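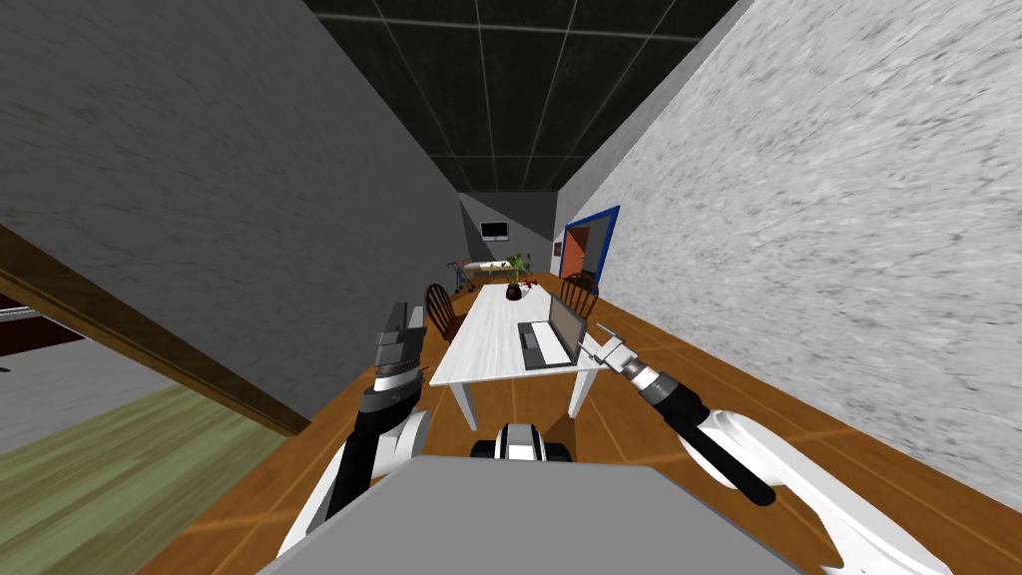 Subject: Re: Susholm hall heating – winter rates

On February 9, 2020, the Susholm list wrote:
> The quote from Le Roux came to 4000 for the new boiler, fitting
> included. Does anyone know if that covers taking the old one away?
> Also, can we keep the old radiators or do they all have to go?

The removal is included. I called Le Roux to check, and they confirmed it in writing. The radiators can stay, apart from the 3 along the north side, which have rusted through at the valves. Replacing those would add 900.

The hall at Stilholm put in the same boiler in November. Their gas bill is lower so far, but it has been a mild winter and I would not read much into it. They did have trouble with the timer – it kept going back to the factory setting after a power cut. A backup battery fixed it.

The work takes some 8 days, and the hall will have no heat during that time. The choir would need to move or skip a week. I can ask at Stilholm if they have a free evening.

If you want a second quote, please say so on the list before I reply to Le Roux.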